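My sister-in-law rang me in June to ask whether she should hold off replacing her dishwasher, because "the robots will be doing it soon anyway". She was about sixty per cent joking. I told her to buy the dishwasher. Then I spent the next fortnight wondering if I'd given her a fair answer, so this post is the longer version of what I mumbled down the phone while trying to get the bins out.

For anyone new to the blog, I'm not an engineer. I used to manage the packing floor at a homewares place called Filtby, out past the ring road, and I've been nosy about automation ever since a bloke from head office turned up with a brochure and told us half our jobs would be gone by Christmas. (They weren't. We did get a very nice tape machine, which I still miss.)

So, can machines do the chores yet? Depends which chore, and it depends even more on how much you tidy up before you let them start.

Take the vacuum. We've had one of those little round ones for years, a Varela, and I love it the way you love a slightly dim dog. It does the hallway beautifully. It also eats phone chargers, and it once spent an entire morning trying to mount the base of the floor lamp. Before I switch it on I do eight minutes of picking things up off the floor, and my husband likes to point out that picking things up off the floor was always the annoying part. He's right, which is infuriating.

Laundry is worse. Washing the clothes has been sorted for generations, and a dryer will dry them. What's left is the bit in between, and the folding, and matching the socks, and noticing that a jumper is wool before it comes out fit for a teddy bear. My friend Zyanya Espinoza has been working on this sort of thing for a while at a small outfit called Stiltness, and when I asked her how long until I could buy something that folds a fitted sheet, she laughed so hard she had to put her tea down. Towels, she reckons, are coming along. Fitted sheets she wouldn't even discuss.

What she did talk about, for ages, was picking things up. I'd always assumed the grabbing was the easy part and the thinking was the hard part, and from the way she tells it the two are all tangled together. A person reaching for a mug doesn't plan anything. You sort of fling your hand in the right direction and your fingers work it out when they get there – and if the mug is heavier than you expected, you've adjusted before you've even noticed. A machine has to get all of that from somewhere. It needs to know where the mug is, which way it's turned, how big it is, and whether there's something next to it that's going to get knocked on the way in.

That last one really stuck with me, because it was exactly what went wrong on the packing floor. We trialled a picking arm at Filtby in my last year there. Leopoldo Salinas ran the trial, and he was endlessly patient with it. Give the arm a tray of identical boxes, spaced out nicely, and it went like a dream, 300 in a row without a fuss. Put two boxes up against each other, with one a bit skewed, and it would dither, or nudge the neighbour along the tray and then go looking for it in the old spot. Leopoldo ended up colouring in the box lids with a marker so he could tell from across the room which one it was going for. We all had a go at guessing. I was terrible at it.

The trial wrapped up after more than 40 shifts and the arm went back to the supplier. Head office wrote it up as promising. Leopoldo wrote it up as "likes a tidy tray", and that's still the most useful thing anyone's ever told me about robots.

And to be fair, there are jobs where the tidy tray is already there! Moving full pallets around a warehouse, for one. Welding the same seam on the same part all day. Mowing a plain square lawn with a good edge around it. My neighbour has a mower from Hostness that potters about at dawn and hasn't touched the petunias once. All of those have something in common – the world has been arranged so the machine never gets a surprise.

My kitchen is nothing but surprises. There's usually a lunchbox in the sink with something unspeakable in it, a wet tea towel draped over the good knives, and a pan my son swears is soaking. I could hire a stranger off the street, point at the bench and say "could you sort that out, please", and they'd do a decent job with no further instructions. I can't imagine saying that to a machine and leaving the room. I'd want to hover, and if I'm hovering I may as well be holding the sponge.

I asked Zyanya what she'd tell my sister-in-law, and her advice was the same as mine, with the added tip to get the model with the adjustable top rack. She also said people get let down because they picture the whole job at once, when what gets worked on is tiny pieces of it: find the little one, come in at the right angle, leave the big one where it is.
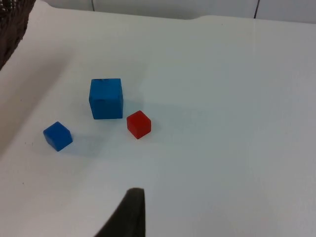

Anyway, the dishwasher got delivered last week and it's lovely and quiet. She paid an extra 50 dollars to have the old one taken away, and two very human fellows carried it down her front steps, around the lemon tree and past the dog. I'm going to do a separate post on robot mowers once I've talked my neighbour into lending me his for a weekend, so if you've got one and you've got opinions (slopes especially, our backyard is all slope), leave me a comment.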